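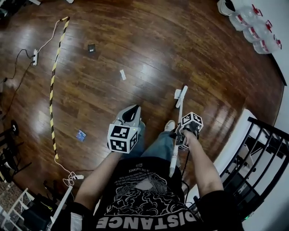

Collection with two hand-held grippers, long white rod through the right hand. Floor area beside the caution tape.

0 comments | 7 shares

Progress report to Cesteo, student manipulation project, second reporting period
Prepared by Corentin Gilbert, project supervisor
Technical section by Prasetyo Pattinasarany, student lead

1. Status

The project is on schedule for data collection and behind schedule for policy training. The student group completed the bimanual portion of the task list in August. Work on the single-arm portion was closed in the previous period and is not covered again.

The grant pays for sensors, printed parts, compute time and student stipends. No funds were moved between budget lines.

2. Data collection

Demonstrations are recorded with a pair of hand-held grippers, one per hand. Each gripper carries a cube with square fiducial markers on its faces, and gripper pose is recovered from the markers. The operator performs the task directly, without a robot in the loop.

At the close of the period the set held 3,769 demonstrations. Of these, 163 were rejected in review. The main grounds for rejection were loss of marker tracking during fast wrist rotation and one marker cube blocking the other when the hands crossed. Rejected recordings are kept on the Emider server but are excluded from training.

Long-object tasks were added at the request of the competition team. These cover picking up a rod, passing it between hands, and placing it in a stated orientation. They take longer to record than the tabletop tasks and need open floor. Operators are now asked to keep the marker faces turned up and to pause briefly at each grasp.

3. Calibration

Marker cubes were remounted once after a bracket was found to flex under load. The new bracket was designed by the students and printed in the school shop. Offsets between cube and fingertip were measured again for both grippers. Recordings made with the old bracket were reprocessed where the offset could be recovered. A further 139 could not be corrected and have been set aside; they are not part of the total given in section 2.

4. Training

The first policy was trained on the tabletop tasks only. It completes the pick and place sequence on the lab arm but is unreliable on handover. The second run, which will include the rod tasks, has been delayed by a queue on the shared cluster. We have asked Preseris for a reserved block of compute.

5. Student participation

Seven students worked on the project this period. Each operator passes a short recording test before contributing to the main set. Two students moved from collection to review, which cleared the backlog reported last time. The group will enter the handover event at the Rweyemamu student competition.

6. Next period

- Complete the second training run and report handover results by task.
- Add left-hand-first versions of the rod tasks.
- Write up the bracket drawings and measurement procedure for release.

No change to the total award is requested. We request approval to carry unspent compute funds into the next period.

7 shares | Share this report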